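I'd been meaning to talk to Omolara Wike since last spring, when a friend handed me a DVD in a plain paper sleeve and said "you like ships, watch this." It was an hour and a half on the tugboats that worked Jindunthorpe harbor during World War 2, and I watched it twice in one weekend (my husband watched it once, which for him is a lot).

So I called her up, and she talked to me from her kitchen with the radio going in the next room.

"I never planned on making a movie," she told me. "I had a box of reels from the Ogbonna yard and I wanted to see what was on them. That was the whole idea!"

The box had 37 reels in it. Some had shrunk so badly they wouldn't go through a projector, and for a while she kept them in the coolest closet in the house with the winter coats. Then she met Tamunoemi Dauda, who had spent years transferring old newsreels to tape and later to disc, and he took one sniff of the first can and told her to get moving.

"Vinegar," she said, laughing. "He could smell it from the hallway. I thought it was my coat."

They worked on it nights, at his place in Stordale, and I asked what those nights were like. Slow, mostly. He'd clean a few feet of film, she'd log what was on it, and they'd argue about which tug was which. The Prulter was easy because she had a bent mast. The others all looked alike to me and I said so, and Omolara was very patient about it.

What got me in the movie was the sound. There wasn't any on the reels, so she went looking for the men and women who had worked the yard, or their kids, and let them talk over the footage. One woman, who was 94 when they recorded her, names every person on a dock as they walk by. I cried a little, I'm not going to lie.

"She did that in one take," Omolara said. "We hadn't told her what reel was coming up. She just started saying names."

They pressed 400 copies the first time, paid for out of her own savings, and sold them from a folding table at ship reunions and model shows. I wanted to know if she worried about getting stuck with them. "Every day until December," she said. Then people started buying them as Christmas presents for their dads, and by New Year's she was down to the one she kept for herself.

There's a second disc coming. It covers the repair crews — the welders and the riggers, a lot of them women — and she's been going back through the reels for shots she skipped the first time around.

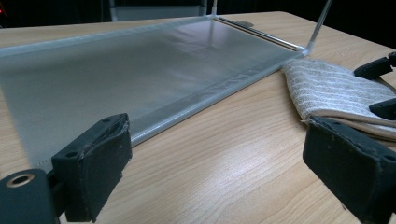
I asked if the second one would be longer, and she groaned. Tamunoemi wants two hours. She wants seventy minutes and a good night's sleep. They've been going back and forth on it for weeks, and from what I could tell neither one is budging, though she did admit he's right about keeping the launch footage in full.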